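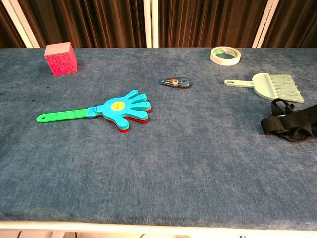
Blue cloth on the bench, with a foam cube, masking tape, correction tape, a hand clapper and a brush laid out on it.

Bench Rules for People Who Share a Table With a Robot Arm

I keep a small robot arm in the workshop at Fisholm, and over the years I have collected a set of house rules for it. Most of them were written the evening after something got knocked over. They are meant for the home or small-shop bench, where the arm is a modest one and the person in charge of safety is also the person making the coffee. If your arm came with a manual, the manual outranks me.

Before you switch anything on

Put the stop button where your hand goes by itself. Mine spent its first month behind a monitor, where it was beautifully protected from being pressed. Clamp it to the front edge of the bench, on your good-hand side, and press it once at the start of every session to see that it does what it promises.

Mark the reach. Stretch the arm out as far as it will go, walk it around, and put tape on the floor and the bench just outside that line. Coffee, elbows, phones and the cat stay on the far side of the tape. Masking tape is fine for a weekend. For anything longer buy floor tape, or you will be scraping off yellow crumbs in October with a putty knife and a bad attitude.

Write down the top speed you allow when a person is standing nearby, and set it in the software. Ours is 17 percent. That looks ridiculous until the day the arm sets off in a direction you hadn't considered.

Dressing the table

A soft cloth is kind to dropped objects and hard on your patience. Anything with a nap, velvet and its cousins especially, goes light or dark depending on which way it was last stroked, and a vision program can take a brushed patch for an object and try to pick it up. Smooth the cloth in one direction before each session and leave the fingerprints for somewhere else.

Pull it tight and clip it underneath. A loose cloth comes along for the ride when the gripper closes low, and brings your whole layout with it.

Hang a plain dark curtain behind the table if you can. Without one, the camera gets your shelves, your bicycle and your brother-in-law, and has opinions about all of them.

Run a lint roller over the cloth before you start. Crumbs count as objects to a machine with no sense of proportion.

Choosing what goes on it

Pick things that misbehave in different ways. A foam cube squashes and forgives almost any grip. A roll of tape lying flat has a hole in the middle, and a beginner's program will go straight for the hole and close proudly on nothing. A small correction tape dispenser is low and hard and wants to be approached from the proper side. Brushes are easy by the handle and hopeless by the bristles. The hand clapper with the face on its palm is there because stacked flat pieces shift when you squeeze them, and because the children were finished with it.

Straps and webbing deserve a rule of their own. They fold a new way every time, they snag, and a loop around a moving joint is a real hazard. Use them one at a time, slowly, with a hand on the stop. Never leave a strap on the bench during a run that doesn't call for it.

No blades, no glass, no batteries, nothing with liquid in it. No exceptions for "it's only half full."

Keep a list of what you put out and tick it off when you clear up. Fosten, our parts bin, has a card taped inside the lid for this. Alva, the other bin, has no card, and is where small things go to retire.

Spacing and layout

Leave a gripper's width of clear cloth on every side of an object. On my bench that works out to 45 millimeters, and I cut a scrap of cardboard to size so I don't have to argue about it.

Keep a good stretch of cloth free at the front. Things need somewhere to be put down, and you need somewhere to lean when it all goes wrong.

Change the layout between runs. If the cube always lives in the same corner, you end up with a machine that knows one corner very well. My friend Nithin Bangera ran the same arrangement 100 times and was thrilled with his results -- then somebody dusted.

While it's running

One person runs the arm and says so out loud. Two people being helpful is how fingers get pinched.

Sleeves rolled, hair tied, lanyards off. Yes, the nice lanyard too.

If an object falls, stop the arm first and pick it up second. Everybody knows this rule and everybody has broken it by lunch.

Shutting down

Park the arm in its rest position before cutting the power. Some arms go limp when the current stops, and they do not look where they are sitting.

Write the date, the layout and anything odd in the logbook. Ours is called Stidar, after a misprint on the cover, and it is up to entry 496. A fair number of those say "tape again."

Cover the cloth with an old sheet overnight, and put the brush back on its hook.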